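### 4.3 The open day at Clutcombe

The method described in Section 3 was tested first in our own room, with people who know the tool well. For this reason we wanted to see it also in the hands of persons who had never touched it. The occasion was the open day at the Clutcombe site, held on 8/22/22, where our group was given one table in the main hall and a time slot in the afternoon program.

The task was the same as in the indoor sessions. A visitor takes the hand-held gripper, picks up a shuttlecock from the table and puts it into a soft transparent bag. The robot is not present in this part. The visitor moves the gripper by hand, the camera on the tool records what the fingers meet, and the recording is used later for training. We kept the plastic shuttlecock in yellow, as its skirt bends when it is pressed and goes back to its form slowly, and this is difficult for a controller which was tuned on hard objects. The bag is difficult in another way. It is clear, it has strong reflections, and it does not stay open by itself. 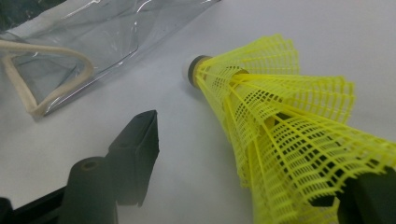 Handling and Soft Objects Group, Department of Applied Mechanics, Akpalu Institute

The start position was deliberately not fixed. In the indoor sessions we had used a drawn outline on the table, and the shuttlecock was always placed with its base toward the operator. At Clutcombe we left out the outline and used the plain white surface. The object could lie on its side in any direction, and the bag could lie flat or stand. From the view of the tool camera this makes a large difference. When the shuttlecock lies near, the skirt can leave the view on one side and only the base with its dark band is complete. The drawstring or handle of the bag, in a cream color, is then often the only part of the bag that separates well from a white table.

Philomena Appiah gave the introduction to each small group of visitors. It was kept short: how to hold the tool, how far the fingers open, and that one should not hurry. After this the visitor could begin without practice. Velimir Nikolovski stayed at the laptop and marked the beginning and the end of every trial. We did not correct the visitors during a trial, even when they took the object in a way that we would not have chosen. Each person was allowed 5 trials, and many asked for one more, which we permitted but did not include in the data.

In total 100 trials were kept, made by visitors between school age and retirement. A further 14 trials were removed, mostly for the reason that the visitor spoke with a friend and turned the tool away from the table, so that the recording contains nothing of use. Compared with the 2,758 trials from our indoor sessions this is a small set. Nevertheless it changed our opinion about two points.

The first point concerns the place of contact. In the indoor sessions our operators had almost always gripped the base, because it is round and firm and the fingers close on it in a predictable way. We had come to consider this as the natural grip, and the reward in Section 3.2 gives a small bonus for it. The visitors did not share this preference. A good part of them closed the fingers on the mesh of the skirt, and several said that it looked to them like the handle of the object. Such a grip can be seen in Fig. 5, where the fingers press on the yellow mesh below the base and parts of the skirt show in the gaps between them.

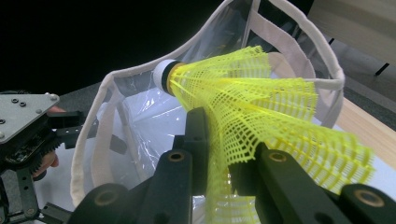 **Fig. 5.** Shuttlecock gripped at the skirt, with the transparent bag behind it. Brass-colored bushings sit in the pivot holes of the fingers. At the left, part of a second gripper mechanism and a hand.

A grip at the skirt is not wrong. The mesh gives way and the fingers find more surface, so less force is needed than we had expected. The disadvantage appears later. When the base points up and away from the hand, the wide end of the skirt is close to the fingers and it may catch on the binding of the bag during the release. Some visitors solved this with a small turn of the wrist which was not contained in our indoor data at all. We consider this turn the most useful result of the afternoon, and it has now been added to the motion set used in Section 5.

The second point concerns the bag. We had assumed one tool and one arm, with the bag held open by a wire frame. At the open day the frame was left in the van, and for the first groups Nii Dankwa held the bag open himself. A visitor then asked if the other gripper could not do the same work. We tried it, and from there on two persons could take part together, one on each tool. These two-tool trials were more slow, but the visitors talked with each other in a natural manner ("more to you", "wait, now open"), and the order of the movements became clear from the talk. We did not plan to record sound. For a future study this should be considered.

Some limits must be named. The light in the hall was not under our control, and the reflections on the plastic of the bag changed during the afternoon when the side door was opened. The fingers of the tool are matte black and were made with the Brillitum print material, which has good contrast against the white table but less contrast against the dark parts of the hall. For the detector this caused an error of the fingertip position in several trials. We corrected these by hand, a work of around two evenings. Further, the visitors were not selected in any way, and persons who come to such a day are possibly more interested in machines than others.

The smaller demonstration in February, at the Utance workshop, was done with the same tool but with the wire frame and the outline in use. Its results are reported together with the indoor sessions and are not mixed with the set described here.

We thank Benedicta Gbeho for the organization of the hall and the visitor groups, and Evaristo Farina for the exchange of the worn finger pads between two sessions. The labels of the Clutcombe set follow the same format as given in Appendix B, with one added field for the place of contact (base, skirt, or both).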